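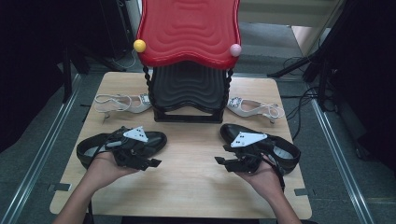
Issue 14, page 3

Setting Up a Shared Calendar Between Two Households

Parents who live apart often keep separate calendars and compare them only when something goes wrong. A single shared calendar reduces missed appointments and keeps children from carrying messages between homes. The Grollthorpe Family Resource Office recommends the following procedure. It can be completed in one evening.

Before you begin

Have a copy of your parenting plan or court order at hand, along with the school calendar for the current year. If the two documents disagree on the dates of a school break, the order controls unless both parents agree otherwise in writing.

Step 1. Choose one format. Any online calendar that both parents can edit is acceptable. Parents who prefer paper may request the Fairweather planner, Form 902, at the front desk. Do not run a paper and an online version together.

Step 2. Enter the overnight schedule first. Mark each night with the name of the home where the child will sleep. Continue through the end of the school year before adding anything else.

Step 3. Add exchanges. Each entry should state the time, the place, and which parent is driving. "After school" is not a time. Write 3:00 p.m.

Step 4. Add medical, school, and activity dates. The parent who makes an appointment enters it the same day. Include the address and any item the child must bring.

Step 5. Agree on a rule for changes. A requested change should be entered as a question and left in place until the other parent answers. Until then, the original schedule stands. Keep notes brief; entries are limited to 300 characters in most of the programs our families use.

Step 6. Give children a copy they can read. Younger children do well with one color for each home. They should not be asked to approve or explain changes.

Review the calendar together in February, when summer camp registration opens, and again before the school year ends.
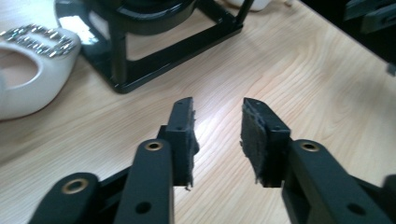
Yufang Shen writes that Step 5 gave her family the most trouble. We left questions sitting for a week at a time, and our son would see them and worry. We now answer by 8:00 p.m. the next day, even if the answer is no. I would put that in the instructions.

The office agrees that a reply deadline is useful and suggests that parents write one into the first entry of the calendar.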